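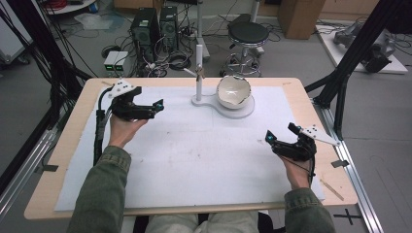 제5강 객실 정비와 비품 관리

객실 정비는 숙박업 운영에서 투숙객의 만족도와 재방문 의사에 직접 영향을 미치는 업무이다. 본 강의에서는 퇴실 확인부터 판매 가능 객실로 전환되기까지의 절차를 다룬다. 정비 담당자는 입실 전 노크와 신분 고지를 마친 뒤 창문, 침구, 욕실, 가구의 순으로 작업한다. 가구 중 책상은 별도의 점검 대상이다. 밝은색 목재 상판 위에 흰색 폼보드처럼 넓은 판을 올려 둔 책상이라면 판을 들어내고 그 아래 상판까지 닦아야 하며, 판의 가장자리를 따라 케이블이 내려오는 경우에는 케이블을 당기지 않고 한쪽으로 옮긴 후 작업한다. 연박 객실에서는 투숙객의 소지품을 원래 위치에서 이동시키지 않는 것을 원칙으로 한다.

1. 객실 상태의 구분
퇴실 객실, 연박 객실, 정비 완료 객실, 판매 중지 객실로 구분한다. 상태 변경은 프런트와 정비 부서가 동일한 기록지에 기재하며, 구두 전달만으로 변경하여서는 아니 된다.

2. 사례: 클로브소프 호텔
객실 41실 규모의 숙소로, 정비 인력은 5명이다. 객실부 책임자 알리나 보그단은 점검 단계를 둘로 나누어 정비 담당자의 자체 점검 후 감독자가 재점검하도록 하였다. 재점검에서 지적된 객실은 담당자가 보완하고 감독자가 서명한 뒤에만 프런트로 인계된다. 수건은 총 630장을 보유하며, 세탁 중인 수량과 창고 보관 수량을 별도 장부로 관리한다.

3. 분실물 처리
발견 장소, 객실 번호, 발견자 성명을 기재하고 당일 근무 중에 프런트로 인계한다. 정비 담당자가 투숙객에게 직접 연락하지 아니한다.

과제
클로브소프 호텔의 재점검 절차를 근무표 형식으로 작성하고, 인력 2명이 결근한 경우의 객실 배정안을 첨부할 것. 분량은 A4 2매 이내로 하며 다음 강의 시작 전까지 담당 강사 코스민 부쿠르에게 제출한다.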